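Notebook, April – bottle fill, bench by the curtain
Entry by N. Carhuamaca, copies to Rhys and Kirsty

Setup
Table covered with the pale cloth, curtain drawn behind. Cream bottle (Fairweather list, item 10) with the cap off, pink cup forward of it. Cloth has a few wrinkles. Left them in. Mélanie wants it ironed before the next set.

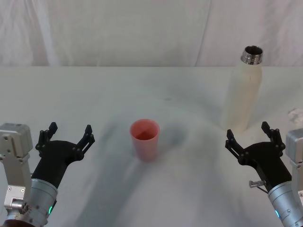 Water is from the tap by the door, no dye. Target fill is 149 ml, by weight, scale tared with the bottle on it. Mereana's note says to stop 2 ml short and top up with a pipette. Followed that for both fills.

Pour
Pouring straight into the steel neck, no funnel. A thin stream is easier to place than a fast one. The threads are on the outside of the neck, so any miss ends up in the grooves and has to be wiped off before the cap goes back on. Body of the bottle has dark scuffs and scratches – cosmetic, logged under finish.
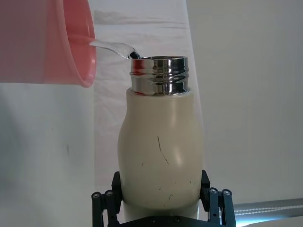
To do
Ask Rhys for the spare cap gasket from the Cletthorpe box.
Repeat with the 2 mm spacer under the scale.
Kirsty to check the tare figure against her sheet.
Dry the cloth flat, not over the radiator.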